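Recording demos for the two-arm table task, part two

The first part of this covered getting the Skundport build to load without the arms folding into the floor. This part covers recording. The target is 400 demonstrations of a two-arm robot working at a cluttered table in a simulated living room, all driven by a person with a pair of hand controllers, no scripted motions. The learning code comes later and gets its own post, assuming the data is worth learning from.

I have one complete batch so far. I kept 61 percent of it and threw out 39 percent. Most of this post is about the part I threw out.

The setup

The room comes from the Brerkberg scene pack, with the furniture where the pack puts it. I swap the contents of the table. Objects are drawn from a mixed pool that Irina Husar put together for an earlier project, and the pool is deliberately odd: instruments, dishes, rods, papers, a few meshes with very low-resolution textures that look like they came from a different decade. The odd ones stay in. A policy that only ever sees clean assets learns that clean assets are what objects look like, and I would like to find that out in training, where it costs me nothing.

There are 3 cameras. One sits high on the robot and looks forward over the torso. The other two are on the wrists, fixed relative to the gripper so that the fingers always land in the same part of the picture when they are open to the same width. Each recorded step holds the three color views, the joint positions of both arms, the gripper openings, and the command the operator sent. The command and the measured position are stored separately. I merged them in an earlier format to save space and regretted it, as the lag between the two is information the model can use.

The task prompt for this batch was "pick up the red object and put it in the dish." One prompt, many layouts. The red object is a good first target: it has strong color and a narrow end you can get two fingers around, and it is easy to tell from its neighbors.

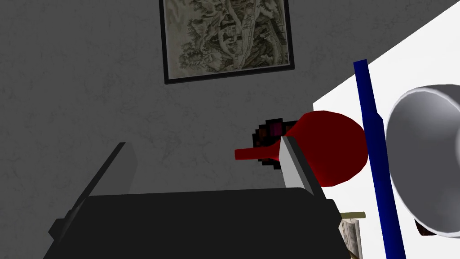 Approach angle

My first surprise was how much the recordings differed by operator. Aoife Horgan did half the batch and I did the other half. She comes in low and level with the wrist already turned. I come in from above and correct late. Both approaches work in the sense that the object can end up in the dish. Mixed together, they give a learner two answers to the same question, and the average of the two is a gripper that arrives at half height with the wrist half turned.

There are methods that deal with this properly by modeling several possible actions instead of one. I plan to use one. I would still like the data to be less of a mess before it gets there, so we agreed on a rule: pick the approach from where the narrow end of the object is pointing, and commit to it before the last hand's width of travel. Late corrections are allowed only if the object has moved.

We also had to agree on what counts as a grasp. The simulator's contact report is generous and will flag a fingertip brushing past. The current rule needs contact on both fingers and a gripper opening that stays steady for several steps in a row. It is crude, and it catches most of the false ones.

Dead views

The second surprise was the amount of time the wrist cameras spend looking at nothing useful. While one arm is working, the other has to be somewhere, and operators put it wherever is comfortable for their own elbow. In simulation there is no table edge to rest on and no cable tugging back, so a parked arm drifts. You get long stretches where one wrist stream is gray wall texture and its own fingers.

I spent a while deciding whether this is a problem. The argument for leaving it alone is that the robot will see the same thing when it runs, so the model should learn that a blank wrist view means "use the other cameras." The argument against is volume. If a large share of the frames from one stream carry no signal about the task, the image encoder spends its effort on wall texture, and I have seen encoders get very good at wall texture.

What I settled on:

Frames with a blank wrist view stay in the episode. Cutting them would break the timing.

Each step gets a per-camera flag that says whether any task object is in view. The simulator knows this exactly, so it is cheap. The flag is used for sampling only and is never fed to the model.

Episodes where both wrists are blank for a long stretch at the start get trimmed to the first deliberate motion. "Deliberate" is a speed threshold on the commanded position, taken over a short window.

Operators return the idle arm to a fixed ready pose between episodes. This was Aoife's suggestion and it did more than the other three put together.

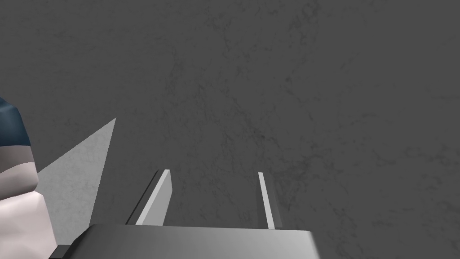 What got thrown out

I tagged every rejected episode with one cause. Some had more than one problem, in which case the earliest one in the episode won. In order of how often they came up:

Operator hesitation. The arm stops in mid-air while the person thinks. For a human watching the replay it is harmless. For a model that sees only a short history, a stationary arm is a very good predictor of a stationary arm, and it will happily learn to stop there forever. Short pauses are kept. Long ones are cut if the cut is clean, and the episode goes if it isn't.

Interpenetration. The physics lets a thin object sink into another for a step or two under load. Rods are the worst for this. I raised the solver iterations and it got better, at the price of a slower replay.

Bad resets. The objects are dropped from a small height and given time to settle. Sometimes they had not finished settling when recording began, and the opening frames show things creeping on their own. The reset now waits on object velocity where it used to wait on a timer, and I should have done that from the start.

Knocks. The arm hits something that isn't the target on the way in. I went back and forth here. Rautiainen's notes on a similar collection job say to keep them if the operator recovers, and I have come round to that. Recoveries are the most valuable thing in the set. A dataset with nothing but clean runs gives the model no idea what to do one bad step later.

The forward view is where I do the review. The wrist streams tell you whether a grasp was good, but you need the wider view to see what the operator was thinking about, and in particular where the other arm had got to. 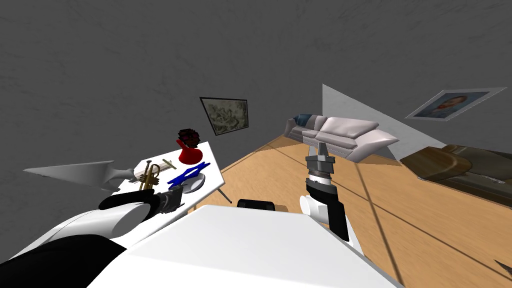 Review takes longer than recording. I watch at four times speed with a key for keep, a key for drop and a key for "look again," and I do it after six in the evening when the machine isn't rendering. Anything marked "look again" goes to the other person. Aoife and I disagreed mostly about hesitation, where she is stricter than I am. After comparing replays I think she is right and have moved my threshold toward hers.

One thing the review tool was missing was a way to step a wrist stream and the forward stream together by a single step. I had written it to scrub by time, and the streams were off by one step after a dropped render. An off-by-one between cameras is invisible at normal speed. It matters a great deal in the last moments before the fingers close, where a few millimeters is the difference between beside the object and around it. All streams are now indexed by simulation step and the wall-clock time is kept only for my own curiosity. 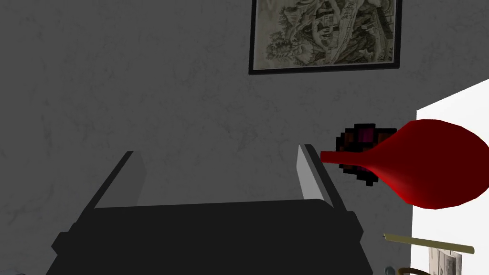 The other change is to the randomization. In the first batch I varied the table contents and left the lighting alone. Everything is lit softly and evenly, which makes for readable recordings and probably a brittle model. Batch two varies light direction and strength at replay time. The operator's commands are stored, the physics is deterministic for a fixed seed, and so the same episode can be rendered again under different light without anyone picking up the controllers. I checked determinism by replaying the full kept set and comparing final object poses. They matched, except for the episodes recorded before the solver change, which have to be rendered with the old settings.

Camera position gets a small jitter too, on the forward camera only. The wrist cameras are bolted to the thing they are looking at and I would like the model to be able to count on that.

Storage

Raw frames are too big to keep around on my machine. I store compressed video per camera, one file per episode, plus a small table of the numeric data. Compression was set conservatively after I noticed that fine print on the papers on the table turned to mush. The model doesn't need to read it, but the same setting was also softening the edges of the fingers, and it does need those.

The loader is the one from Wallano with the image resize moved out of the main process. It was the bottleneck by a wide margin and the fix took an afternoon.

Next

Batch two starts in June with the new reset and the ready pose. Irina is adding more objects with a narrow end and a fat end, in colors other than red, so that the model can't solve the whole thing by looking for red. I will put up the rejection rate for that batch when I have it, along with the settings file for the reset check.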